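Call for Participants: Widorel Songwriting and Recording Residency

The Nemix Foundation for Independent Music invites applications from solo artists for the Widorel Residency, to be held at the Son Studios in Betumton during the month of August. The residency supports singers, instrumentalists and composers who are preparing a first full-length recording under their own name.

Eligibility

Applicants must be 18 years of age or older and must not have released a solo album. Members of bands and ensembles may apply with material that is their own. All musical styles and languages are accepted. Previous residents of the Foundation are not eligible.

What the Residency Provides

Each of the 11 selected participants will receive a stipend of $2435, a private room, and scheduled studio time with an engineer. Travel costs will be reimbursed up to $840 on presentation of receipts. Vocal coaching is available from Ye-ji Bang, and Tipene Pirihi will lead group sessions on arrangement. Participants keep all rights to the work they write and record.

How to Apply

Applicants should submit two original songs in demo form, a short biography, and a statement of no more than 200 words describing the planned album. Demos will be judged on the writing; finished production is not expected. Applications must be received by 3 April 2020. Incomplete applications will not be reviewed.

Selection

Applications will be reviewed by Ro-un Song, Artistic Director, and Joon-young Jang, Head of Recording. Short-listed applicants will be invited to a brief interview by telephone. The decision of the reviewers is final, and individual comments on demos cannot be provided.

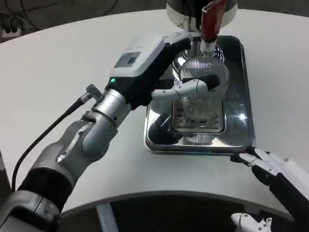 Contact

Questions about eligibility, access needs or studio equipment should be addressed in writing to Jae-in Shin, Residency Coordinator, Nemix Foundation, Betumton. Please write "Widorel Residency" in the subject line and include a daytime telephone number.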